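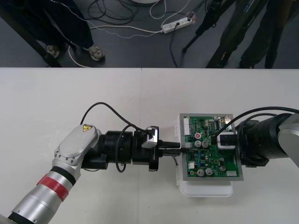
# About Hellwig Translations

Hellwig Translations is a translation company based in Herkdale, with a second office in Zakulden. We translate technical and commercial documents between German and English, in both directions. Most of our work is instruction manuals, parts lists, safety sheets, service bulletins and the letters that go with them. We have 12 people on the staff.

We don't offer other languages. Customers do ask, and when they do we pass on the name of a company we trust.

## How the company started

The company was set up by Sabine Mühlbauer and Gunther Pfeiffer. They had worked together in the documentation department of a pump manufacturer in Zakulden, where Sabine wrote the German manuals and Gunther was responsible for getting them into English. The English versions came back late and with the same errors in each edition. A valve was called three different things in one chapter. Torque figures were copied into the wrong rows. Gunther spent more time correcting translations than it would have taken to do them.

When the manufacturer closed the department, it offered the two of them the translation work on contract. They took it, rented a room over a bakery, and kept the name Hellwig from the street the room was on. There has never been a Mr or Mrs Hellwig, although letters still arrive for both.

The Herkdale office opened the following February. Sabine had moved to England by then and several of the larger customers wanted somebody they could ring during British office hours. It began as one desk. Most of the staff now work from Herkdale, and four are in Zakulden.

## What we translate

**Manuals and operating instructions.** This is the largest part of the work. A typical job is a printed manual with a quick start leaflet and a set of labels. We ask for all three together, as the label on a machine has to use the same word as the manual does.

**Safety documents.** Data sheets, risk assessments, warning texts and training notes. Warnings are translated from fixed wording agreed with the customer beforehand. A translator can't change that wording during a job, even where a sentence could be made to read better.

**Parts catalogues.** Parts names are short and come without a sentence around them, so they are harder than they look. The German word *Scheibe* can be a washer, a disc, a pulley or a window pane. We ask for drawings. If there aren't any, we send a list of questions before we start.

**Tenders and contracts.** We translate these for information. If you need a certified translation for a court or a public office, we can do German into English from Herkdale and English into German from Zakulden. Please tell us at the start, because certified work is printed, bound and posted.

**Letters, complaints and reports.** Short jobs, usually returned the next working day. Complaint letters are translated as written. We don't soften them.

We don't translate advertising slogans, fiction, or medical records.

## How a job is done

Each document has a translator and a checker. The translator always works into his or her own first language. The checker reads the finished text against the original, line by line, with the figures read separately. Numbers, units and part codes are checked on paper with a ruler, a habit Gunther brought with him from the pump works and which newer staff usually complain about for their first month.

Questions go to the customer in one list, normally halfway through the job. We would like one person at your end to answer them. When two departments answer the same question differently, we send both answers back and wait.

After checking, the text goes into the layout. If you send us the original layout files, we return finished pages. German text tends to run longer than English, so tables and labels often need adjusting when we work into German. That time is included in the quotation and shown on its own line.

You then have seven days to read the translation and send us changes. Corrections to our own errors are free at any time. Changes to the original text are charged by the line.

## Drandik, our word list

Early on, Sabine kept a card index of terms, with a card for each word and the customer's name in the corner. It filled two drawers. When the second drawer stopped closing, the cards were typed up into a database, and the database was given the name Drandik, after the brand on the filing cabinet the cards had lived in.

Drandik now holds a separate list for each customer. If you call a part a "housing" and your competitor calls it a "casing", your manuals will say housing. Your list belongs to you. We send you a copy whenever you ask for one, in a format that opens in an ordinary spreadsheet, and you may give it to another translation company if you decide to leave us.

The biggest single list in Drandik belongs to a maker of bakery ovens and has 866 entries. The smallest was made for a company that produces one model of ladder.

We don't share entries between customers. A new customer starts with a general list, and the customer's own list is built up from there as jobs come in. The first manual therefore takes longer than the second, and we quote for it on that basis.

## Who works here

Sabine Mühlbauer runs the Herkdale office and does most of the quotations. She still translates safety documents into German and checks all new warning texts before they are agreed.

Gunther Pfeiffer is in Zakulden. He is in charge of parts catalogues and layout, and he looks after Drandik. If you have received a list of questions about washers, it was probably his.

The translators come from different trades. One was a toolmaker, another taught chemistry, and two worked on ships. We look for people who have handled the kind of thing they are writing about, and who are willing to say when they haven't. A degree in languages is useful but we don't insist on it. New translators work as checkers for their first half year.

We use a small number of freelance translators in busy periods. They work from the same lists and their work is checked in-house by the same method. If a freelance is going to work on your documents, we tell you before the job begins.

## Machine translation

We are asked about this often enough to put it here. Our translators write the text themselves. We use software to store earlier translations, so that a paragraph already done for you isn't done and charged for again. Repeated paragraphs are charged at a lower rate, and the quotation says how much of the document this applies to.

If you have already had a document translated by machine and want it put right, we will look at a sample page first. In many cases it costs the same as translating it from the beginning, and we will tell you so.

## Confidentiality

Many of the documents we receive are for products that haven't been launched. Files are kept on our own servers in Zakulden and aren't passed to outside services. All staff and freelances have signed a confidentiality agreement, and we are happy to sign yours as well. Paper copies used for checking are shredded once the job is closed.

We don't publish a list of customers. If you would like a reference, ask us and we will put you in touch with a customer in a similar line of business who has agreed to be contacted.

## Prices

We charge by the line of the original text, with a line counted as 55 characters including spaces. This is the usual method in Germany and less common in Britain, where customers may be used to a price per word. We can quote per word if you prefer. There is a minimum charge for very short jobs.

Quotations are free. To prepare one we need the document itself, the date you need it by, and to know whether you want finished pages or text only. Urgent work costs more, and we turn it down when there is no checker available.

## Opening hours and contact

Both offices are open Monday to Friday, nine to five local time. Zakulden is an hour ahead of Herkdale. We are closed on public holidays in the country concerned, but one office can usually take messages for the other.

Send documents through the upload form on the contact page. Please don't attach large layout files to emails, as our mail system rejects them and you may not get a warning. If you are bringing paper originals in person, ring the bell marked Hellwig at the side door in Herkdale. The front entrance belongs to the dentist.

Page last updated 11/6/19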